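What is a memorial plaque?

Have you ever walked past a building and seen a flat sign fixed to the wall, with a name and some dates on it? That is a memorial plaque. It tells people that somebody important once lived, worked or studied there.

Most plaques are made of metal or stone, so they can stay outside in the rain for many years. The words have to be short. Pallavi Tomar, who cuts letters in Pranwood, likes to use no more than 12 words after the name.
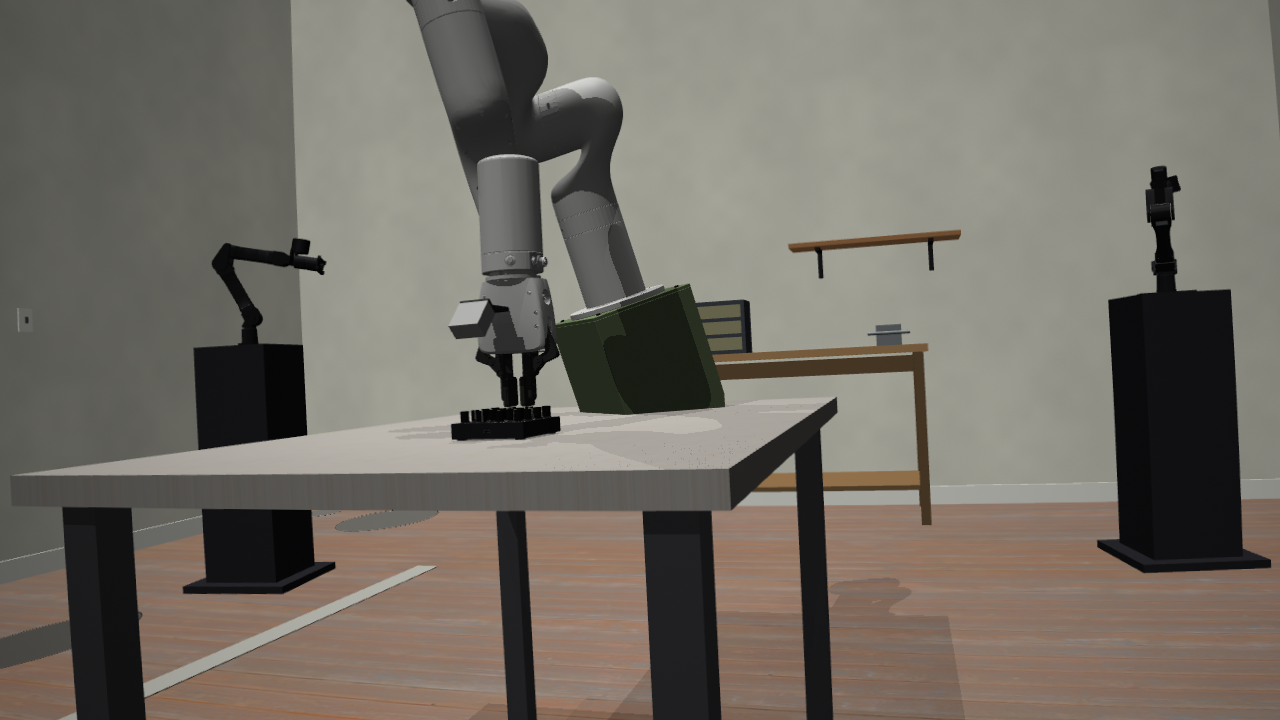

Before a plaque goes up, someone has to ask for it. At Pranwood the college put up a plaque to Rhona Kinnear, an engineer who studied there and later taught children to build machines. Her old pupils wrote to the college and asked for one. The college said yes, and the plaque was put up in November by the door of the Lamont Building.

A statue is another way to remember a person, but it costs much more and needs a lot of space. A plaque only needs a bit of wall.

Try this: look for plaques on your way home – old schools, stations and libraries are good places to start. Write down the name and the dates, then find out what the person did.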